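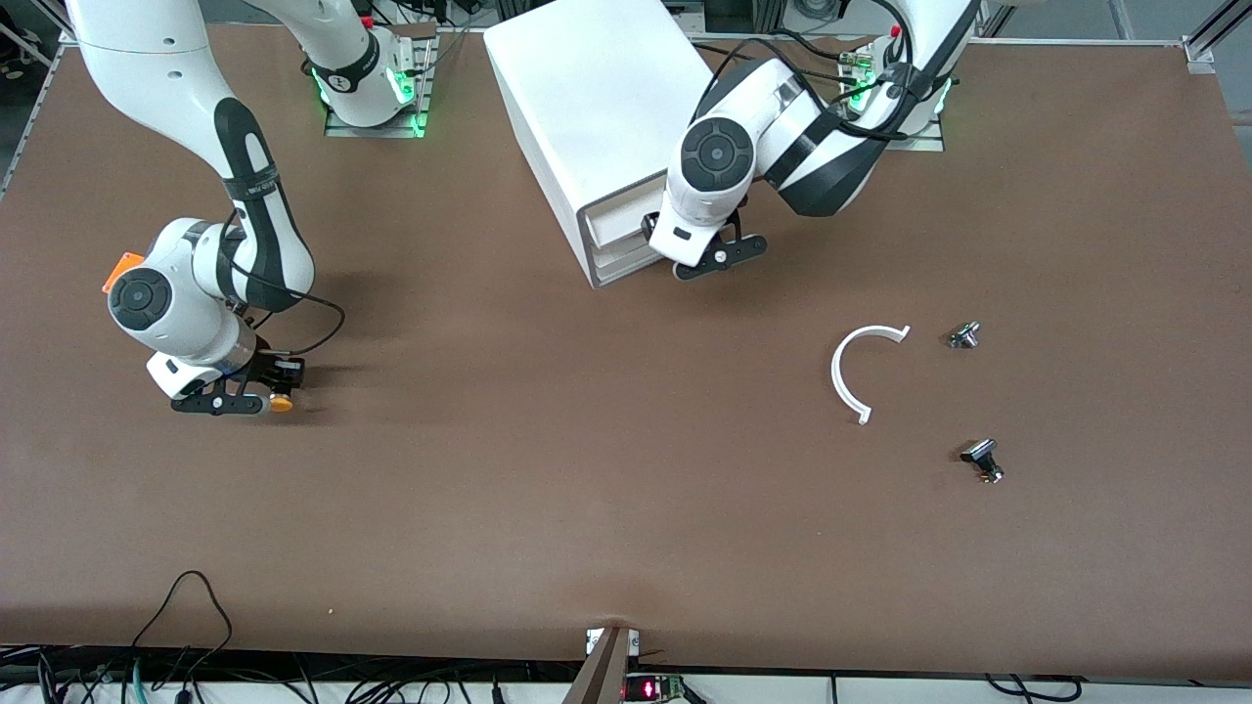

Attachment 1: work table

Ticket 2000
Subject: Back room heating comes on in the night and won't settle during the day
Product: Livum room thermostat with Grillov zone controller
Opened by: Lâm Hầu
Handled by: Iulian Pop, Anghel Heating Support
Opened: Apr 2, 2021
Status: Closed, may be reopened by customer

Lâm Hầu wrote:

Hello, and thank you in advance for reading all of this, because I know I tend to go on. We have four heating zones at Nirkadden, and three of them behave beautifully. The fourth is the back room, and it has been driving me a little crazy ever since your installers fitted the new Livum thermostats in November.

It does two things. At night, when the schedule says the back room should sit at 58, the radiators come on anyway, usually well before dawn, and they run long enough that the room is toasty when I unlock. Then during the day, when I want it at 68, the thermostat shows 68 or even 70 and the room is plainly colder than that. I keep a cheap dial thermometer on the shelf in there and it will say 63 while the Livum says 69. I know a cheap dial is a cheap dial, so I carried it around to the other three zones and it agreed with those thermostats within a degree.

What I have tried so far: new batteries (twice, the second time with the good ones), taking the thermostat off its plate and putting it back, deleting the schedule and typing it in again from scratch, and turning the Grillov box off at the switch for a full minute. After the power-off it was well behaved for one night and I got my hopes up, and then it went right back to its old ways.

I'd be so grateful for a hand with this. The gas bill for last month was 295 dollars more than I had planned for, and I would rather spend that on nearly anything else.

Iulian Pop replied:

Hi Lâm, thanks for such a thorough write-up, it saves us both a lot of back and forth. The trick with the dial thermometer was a good one, please keep it handy.

I suspect you have two separate faults that happen to live in the same room. A thermostat that reads too warm would keep the heat off at night, so the night running needs another explanation. Could you check these for me when you get a chance?

Go to the Livum in the back room, hold the menu button until the small wrench shows, and scroll to "offset." Tell me what number is there.

Then, on the Grillov box, open the front flap and look for the zone list. Tell me which zone has the little snowflake next to it.

Last, take the Livum off its plate and feel whether there's any air coming out of the hole where the old wires go into the wall. The back of your hand works better than your fingers.

Lâm Hầu wrote:

Well, that was more interesting than I expected! Offset says 0, so no luck there. The snowflake is next to zone 4, the back room, and the other three don't have one.

And yes, there is air. Quite a bit of it, and it's warm. I had never noticed because I always popped the thermostat off and straight back on. My best guess is that it comes up from the boiler closet, which is on the other side of that wall and one floor down — the pipes go up through there somewhere.

What does the snowflake do? I have looked through the booklet and the only snowflake in it has to do with air conditioning, and we don't have that.

Iulian Pop replied:

Warm air, perfect. That takes care of the daytime half. The sensor in a Livum sits low on the back of the case, right over that hole, so it has been measuring your boiler closet more than your room. Please plug the hole. A bit of putty or a wad of mineral wool is fine, just don't use expanding foam, it can push the plate off the wall and it's miserable to get out again. Leave the wires enough slack that they don't bend sharply.

The snowflake on the Grillov is frost protection, and you're right, the booklet does a poor job of it. I've passed that along to the people who write it. When it's on, the controller ignores the room thermostat overnight and goes by a pipe sensor instead. If the pipe sensor reads below its limit, the zone gets heat no matter what your schedule says. It makes sense for a garage or a vacation place. Your other zones have it off.

Before you turn it off, can you tell me whether any of the pipes for the back room run along an outside wall, or through an unheated space? If so I'd like to lower the limit and leave the protection in place.

Lâm Hầu wrote:

They do, a short stretch behind the loading door, and it gets bitter in there in January. So I suppose I should keep it. I went and found the limit while I was at the box (I hope that's all right, I didn't change anything) and it says 55. That seems high to me for stopping a pipe from freezing?

The hole is plugged. I used putty, and I made rather a mess of the paint, but the plate covers most of it.

Iulian Pop replied:

Looking is always all right! 55 is much too high. Normal is 41, and my guess is that someone nudged it with the arrow keys while setting the clock, they're the same keys. To change it, press and hold the two arrows together until the 55 blinks, go down to 41, then press the round button once. Wait for the blinking to stop before you close the flap or it won't save.

After that, please give it three nights. I'd also like you to switch on the event log: menu, service, log, on. It holds the last 1000 entries and then starts writing over the oldest, so there's plenty of room.

Lâm Hầu wrote:

Three nights done, plus one extra because I forgot to look. The first morning there were 27 entries in the log, and I had a bad moment until I saw that they were nearly all the other zones going about their business. Zone 4 has not come on before the scheduled time once. During the day the Livum says 68 and my dial says 67, and I'm happy to give them that degree.

One small leftover question. The clock on the Grillov is an hour behind the one on the thermostats. Does it matter?

Iulian Pop replied:

Really glad to hear it. The clock matters only for the log times, the schedules live in the thermostats. Set it when you're next at the box: menu, clock, arrows — and have a look at the frost limit afterward, in case it has moved again.

I'll close this for now. If zone 4 starts up early again, reply on this ticket and it'll come straight back to me, and please copy in the log entries from that night.

Lâm Hầu wrote:

Clock is set, limit still says 41. Thank you so much, Iulian, you've been very patient with my long messages. Is there a newer booklet I could print and leave by the box for whoever is in on weekends?

Iulian Pop replied:

There's a one-page sheet for the Grillov with the frost setting on it, I've sent it to your email. Tape it inside the flap if it fits, most people fold it once.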